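The Year I Fell for Shape Blocks
By Malathi Pai
01/12/2023

I have a drawer in my kitchen that should hold dish towels. It holds blocks. Little plastic ones, the kind that come in a bucket with a lid full of cutouts, and I'm writing this with three of them lined up next to my coffee (a star, a heart and a pentagon, if you want to know).

It started at the church sale in Korkcombe, where I paid 40 cents for a sandwich bag of shapes that had lost their bucket. I figured my niece would like them when she came over. She did, for one afternoon. I've been messing with them ever since!

You'd think a block is a block, but spend an evening with a bagful and you start to have opinions. Cylinders are the friendly ones. They stand up, they roll, they stack if you're patient. Pentagons are sturdier than they look and fit nicely in the palm. Stars are my favorites, even though you'll find them with your bare foot at two in the morning. And hearts! A heart is a terrible building block. Set it down flat and it's fine, stand it on its point and forget it.

My neighbor in Hustine keeps hers sorted by shape, in jars. I tried that for most of December last year and it drove me nuts — every jar looked the same to me, a jumble of colors with the nice ones at the bottom. So I went back to sorting by color, which is how my niece did it in the first place without being told. She makes little pairs. Two of one color, then two of the next, and she doesn't care one bit whether the shapes match.

I've copied her ever since. A star with a cylinder looks good, the spiky one and the smooth one, and a pentagon next to a heart looks like two people waiting for a bus.
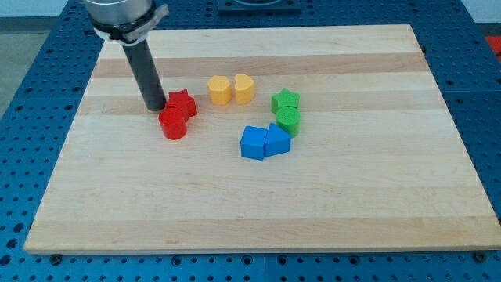

The surface matters more than I expected, too. On my rug everything tips over. On the glass coffee table the noise is awful. A plain wooden cutting board is just about perfect, and pale maple lets the reds and greens really sing. I bought a second board so I'd quit stealing the one we slice bread on, and it cost me 15 dollars, well over what I've spent on blocks.

Finish is the other thing I get picky about. Some blocks are shiny and catch the lamp, and some have a dull top with a bit of texture you can feel with your thumb. I like a mix. Washing is easy, just warm water and a drop of dish soap, then onto a towel to dry (when I can find a towel, see drawer, above).

I'm still short a blue heart, by the way. If you see one at the Flirberg flea market, grab it for me and I'll pay you back.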